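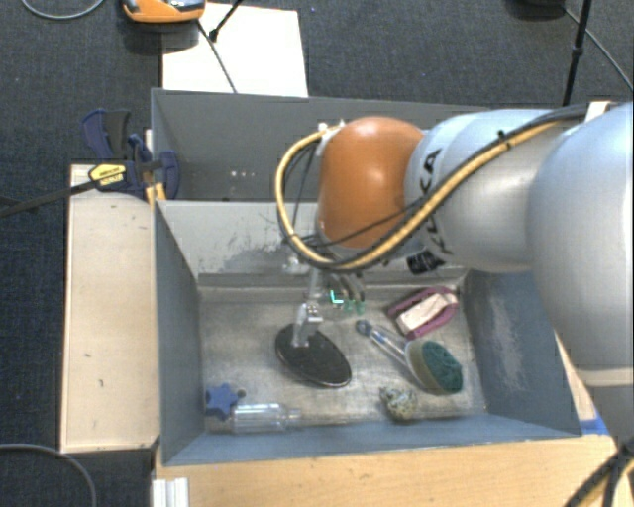

Feb 19, 2019

Halo picks its own grasps now! I've been rewriting the planner since September, and last night I finally pulled out the old lookup table (all 249 lines of it) and let the new code choose.

The old version scored every candidate by how flat the surface looked, so it loved anything disc-shaped and ignored the brushes completely. The new one samples 214 candidates per bin, throws away any that would put the wrist through a wall, then ranks what's left by how far the arm has to travel. Planning takes about 4 seconds, down from far too long – I used to make tea.

Clear plastic is still the hard one. The depth camera sees straight through a bottle and reports the bin floor, so I'm trying a small network called Thongsuk that guesses the missing depth from the colour picture. Early days, but the outlines are lovely.

Cables are next on my list. The collision model treats the arm as bare metal, and the big loop near the wrist really needs a fat capsule round it. I've got 7 poses where the planner is far too optimistic, and I'll start with those.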